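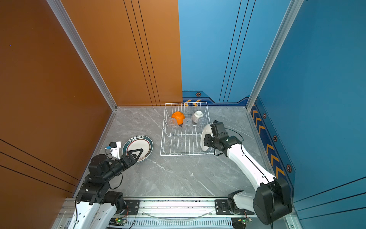 Dish rack task, both arms working. The right arm is putting a white plate into the slots.

Dish Rack Set – README

December, by Carol Gosling and Rommel Buenaventura
Last updated: December, evening

## What this is

Recordings made by the Craddock student robotics club for its term project, which we call Stunholm. Two arms on a shared rail load a dish rack while a student drives them. Glenys Blackburn and Marcela Hrubý did most of the driving. Callum Dobson wrote the export script.

## Contents

- 30 episodes, 20 for training and the rest held back for testing
- one fixed view and a wrist view from each arm
- joint positions and gripper opening for both arms
- a text file of driver notes per episode

The scripts need Stustico 12 or newer. Run `check_set.py` first. It prints the name of any episode with a missing video and then stops.

## The task

Plates go in the rack on edge. Cups, glasses and bowls go in upside down if the driver can manage it. Either arm may place any item, and passing a plate from one arm to the other is allowed. 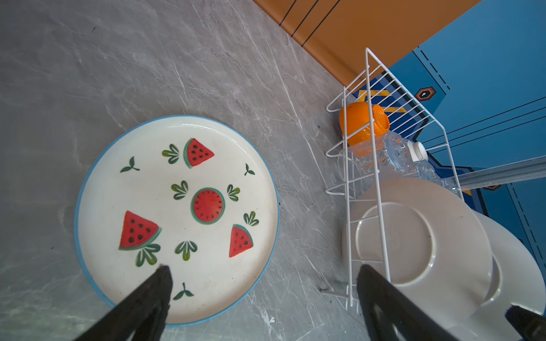 Plates lying flat are the hard part of this project. The fingers have to get under a thin rim without pushing the plate away, and most of the retries in the notes are for this step. We kept the retries in. Pattern is the other thing to watch when training: a plate painted with watermelon slices and leaves gives a model far more to latch on to than the plain undersides standing in the rack, so compare results on both kinds before trusting a score.

## Known problems

- The left wrist video lags the joint data in a few episodes. Marcela's notes say which ones.
- Clear glasses are poorly labeled – treat those boxes as rough.
- Older files use the name Duvasel for the right arm. The loader accepts both names.

## Use

Free for class and club work. Please credit the Craddock club, and send label fixes to Rommel.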